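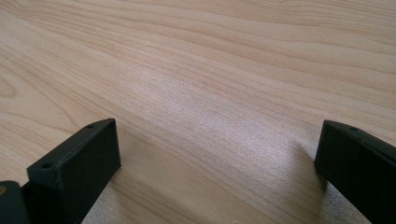
Notebook > Packing bench > Lirnix trial

Print this page | E-mail this page

Wednesday, after lunch

Okay, week two of having the Lirnix cell take over kitting for the Erlow orders, and I want to get this down before I forget it. The thing ran 400 kits this morning with 13 faults, mostly bags that slid when the fingers closed. Last week's best morning had twice that many faults, so I'm pretty happy!

What I keep noticing is how much the day has changed for the bench crew. Kitting used to be where you chatted - hands busy, mouth free - and now everybody is either clearing faults or doing labels, and those two jobs sit at opposite ends of the room. A couple of people told me they miss it. Their wrists feel better, though (mine too, I did 12 years of that).
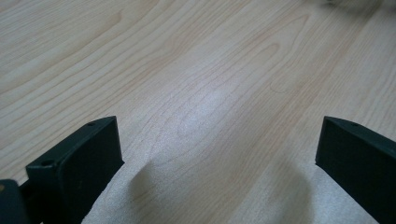 The other gripe is Clerkus, which still wants a person to sign off every fault. You clear the bag in seven seconds and then spend a minute typing. I asked if we could batch the sign-offs at the end of a shift and got a maybe.

Also, shift swaps. Only three of us can restart the cell, so we can't trade days with anyone else, and that's going to hurt come September. Training two more people would fix most of it - I'd start with whoever is on labels, they're bored stiff over there.

To do: ask Jafarzadeh about softer pads for the fingers. Retry the small bags at the slower close speed. Move the label printer closer to the cell if the cord reaches.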